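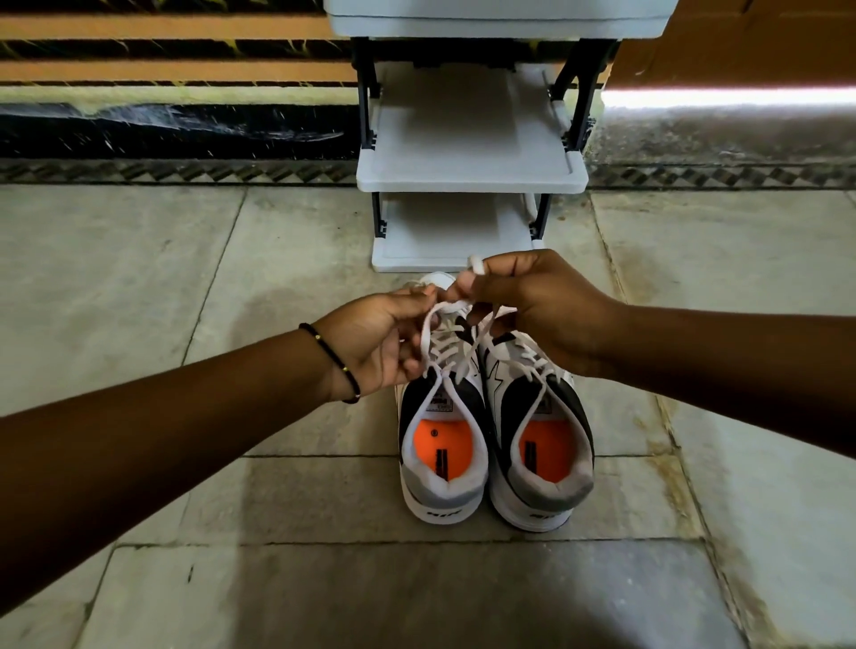

949 words

Teaching bow-tying by hand: how to record good shoelace demos

By Nanami Kobori
Updated 2 January 2019

Shoelaces are my favorite task to teach, and I will talk about them to anyone who stands still long enough! You get two hands working together, a floppy material that never lands the same way twice, and a result that anyone can judge at a glance. If you have a head camera and a pair of sneakers, you can start recording today.

This guide covers the hand-recorded part, where you tie the bow yourself and the robot learns from your view of it. There's a shorter part at the end about driving the arms by remote control, because the two kinds of demo work so well together.

What you need

A head-mounted camera that you can wear for half an hour without getting a sore neck
Lace-up sneakers, ideally more than one pair
A clear patch of floor
Even light from above or from the side
A notebook, or the Haltness labeling sheet if you use our setup

Step 1: Pick the shoes and set them down

Start with shoes that have long laces. Short ones make you pinch right at the tips, and the robot's fingers (ours are on a Jellar two-arm rig) are a lot fatter than yours. White laces on white shoes are fine to include, and I'd say you should include them, but don't make them your whole set. Lace strands over a gray floor are easy to see. The same strands over a white upper take more work to pick out, and your model needs practice with both.

Put the pair side by side with the heels toward you, as if you were about to step into them. Leave a little room past the toes. A shoe rack or a wall behind is no problem at all, and I like having ordinary house stuff in the background. Worn floor tiles, a patterned border, whatever you've got. The robot is going to meet all that sooner or later.

Step 2: Aim the camera

Put the camera on, kneel or sit, and look at the toes of the shoes. Now raise your hands to where a bow would be and check the preview. You want both hands in view through the full motion, including the big outward pull at the end. That pull is where most people lose a hand off the side, so do it once in the air and see how far your elbows go.

Rings, watches and bracelets can stay on. We used to ask people to take them off, and then Renu Srivastava pointed out that our hand tracker did fine with them and we were just annoying everybody. Long sleeves should be pushed up past the wrist, though, or they'll fall over your fingers at the worst moment.

Step 3: Tie slowly, but tie like yourself

Go at half your normal speed. Please don't go slower than that! When people crawl through a knot they start making moves they'd never make in real life, with odd little stops and regrips, and the robot will happily copy every one.

Use the same order each time:

1. Hands start apart, off the laces.
2. Pick up one lace in each hand.
3. Cross, tuck under, and pull snug.
4. Make the first loop and hold it up high, clear of the shoe.
5. Bring the other lace around the base of the loop.
6. Push the second loop through and pull both loops out.
7. Let go and move your hands apart again.

Step 4 deserves extra care. Lift the loop so there's open space between it and the shoe, and hold it there for one full breath. With one hand up high on the loop and the other pinching lower down, the camera can tell the strands apart. If both hands are bunched together over the tongue, you mostly get a clip of your own knuckles.

Step 4: Mess it up on purpose

My favorite part. Once you have a run of clean ties, record some where the loop slips and you fix it. Drop a lace and pick it up again. Start with one lace much longer than the other. Label these as recoveries so you can weigh them separately in training.

On our Wada set we recorded 300 clean ties and 47 recoveries, and I wish we'd done more of the second kind. They were the clips I kept going back to all through August.

Step 5: Change one thing at a time

After each batch, change something. Move the shoes a hand's width. Turn them a bit. Swap the pair, switch off a lamp, let someone else take the camera. Left-handed friends are wonderful for this. Write down what changed before you start the next batch, because you will not remember it later (I never do).

Step 6: Review and trim

Watch everything at double speed. Throw out clips where a hand leaves the view during the loop or the pull. Trim the start to the moment just before your hands move in, and trim the end to the moment after they let go. Keep the ugly bows. A crooked bow that holds is still a tied shoe.

Adding remote-control demos

Your hands and the robot's hands are different shapes, so follow up with a smaller set where you drive the arms yourself. Use the same shoes and the same seven moves. Expect it to feel clumsy at first. Practice just the pinch and lift until you can do it without holding your breath, then add the wrap.

Keep the lace tension low while you learn. We drive with Jovix hand controllers, and a gentle squeeze is plenty for a flat lace. If the shoe starts sliding toward you, stop, open both grippers, and start that take over.

Save these under their own label, next to the hand clips from the same pair of shoes.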